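4.2 Reaching for plain surfaces

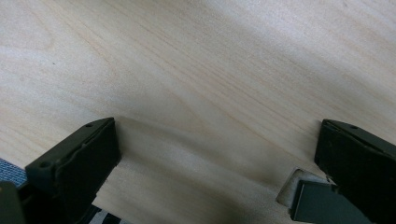

Figure 3. The two gripper fingers over pale, finely grained wood, with the step and the notch near the right finger.

We had expected, perhaps a little too hopefully, that furniture work would be the gentle part of the study. A board holds still, after all, and it asks for none of the patience that a bath towel does. Yet of the 1,764 attempts we logged with Rasten, our control program, the ones on bare wood gave us some of our longest afternoons. Large stretches of grain look much alike from close up, and the program would drift along them quite contentedly — much as a person feels for a light switch in a strange room.

Edges and cutouts such as those in Figure 3 are what a practiced hand goes looking for, and we came to think the machine should do the same. Kamol Somboon, who built cabinets before he joined us, was kind enough to talk us through how he finds his place on a board, and his habit of touching an edge first became our search rule. With the rule in place we ran a further 10 sessions, and the drifting eased a good deal. We would still not leave Rasten alone with a bookcase. It can find its place on a board now, most days, and what it does once it gets there is taken up in Section 4.3.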